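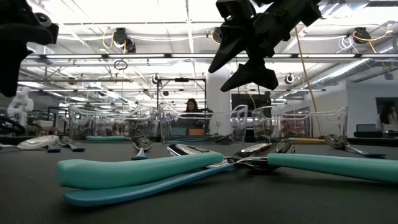
Mixed flatware with colored handles: sorting procedure for shared kitchens

Home | Forums | Kitchen and Dining Facilities | Storage and Utensils | Search | Log in

Posted by N_Kaimal_Facilities
Thursday, 9:12 a.m.

Good morning to all members.

I am responsible for the staff kitchen at the Zorcombe building, which serves three departments on two floors. We are revising our written procedure for returning clean flatware to storage, and I would appreciate comments before it is posted in September.

The spoons in question have thick teal handles and flatter blue ones, with a few odd utensils of other colors mixed in. They are emptied onto the dark gray table in one lot and placed from there into clear bins along the back. The draft procedure reads as follows:

1. Wipe the table before emptying the rack.
2. Spread the utensils so that the handles do not lie across one another.
3. Sort by handle color, one color to each bin.
4. Place all utensils with the handle up.
5. Return any item of another color to the front desk.

Members with experience of a similar arrangement are invited to respond, particularly on items 3 and 4.

Regards,
Nithin Kaimal

12 likes | 3 shares

Posted by Maruyama_H
Thursday, 9:50 a.m.

Mr. Kaimal,

Thank you for sharing the draft. I must respectfully disagree with item 3. Handle color is a matter of manufacture. A person who comes to the kitchen for a soup spoon requires a spoon of a certain size, and will search two bins to find it if the sizes are divided between them. I recommend sorting by the size of the bowl and disregarding color altogether.

Item 4 is correct and should remain.

Hideaki Maruyama

8 likes

Posted by pacheco_dining
Thursday, 10:31 a.m.

I write on behalf of the dining office at Pacheco, where we maintain 845 pieces of flatware across four kitchens. We adopted color sorting two years ago and have kept it. Staff who are in a hurry do not compare bowls. They do notice when a dark blue handle is standing among teal ones, and they correct it without being asked.

I would add one caution. Two shades that are easily told apart in daylight may be confused under evening lighting. If your blues run from medium to dark, treat them as one color.

15 likes | 1 share

Posted by Maruyama_H
Thursday, 10:48 a.m.

The preceding post describes a method by which staff detect an error in color. It does not establish that the color was useful to the person eating. I maintain my recommendation.

4 likes

Posted by rdg_housekeeping
Thursday, 11:20 a.m.

With respect to item 4, our inspector advised the same. Thick handles do, however, take up a good deal of room at the top of a bin. We found that 17 was the practical limit for our containers, which are made by Atach and have a low front. Beyond that number the spoons leaned forward and fell out when the bin was moved.

Please also consider item 2 more carefully. When spoons are emptied together, the necks cross and the bowls settle one against another. Our instruction is to lift the top handle first. Staff who pulled from underneath sent utensils to the floor, and those had to be washed again.

9 likes

Posted by N_Kaimal_Facilities
Thursday, 1:05 p.m.

I thank all three members. Item 2 will be amended to state that the uppermost utensil is to be lifted first. The advice on shades of blue is also accepted.

On item 3, I acknowledge the objection. Would there be support for a combined rule, in which large spoons are separated first and the remainder sorted by color?

6 likes

Posted by pacheco_dining
Thursday, 1:22 p.m.

We would not support it. Two rules on one notice will result in neither being followed.

7 likes

Posted by Maruyama_H
Thursday, 1:40 p.m.

On that point we are in agreement. One rule only. I continue to favor size.

11 likes

Posted by botance_refill
Thursday, 2:15 p.m.

Could the original poster clarify item 5? At our site, odd utensils usually belong to someone who brought lunch from home. We keep them in a separate tray for 40 days and then add them to the general stock.

2 likes

Posted by N_Kaimal_Facilities
Thursday, 2:34 p.m.

The front desk holds such items until the end of the month. A separate tray is a reasonable alternative and I will raise it with the departments. Item 3 will be tried by color on the upper floor and by size on the lower floor, and I will report the outcome in this thread.

5 likes

304 views | 10 posts

Related threads
Labels that remain on clear bins after washing
Drying racks for counters with limited depth
Replacing single spoons from a discontinued set
Who empties the dishwasher on Thursday?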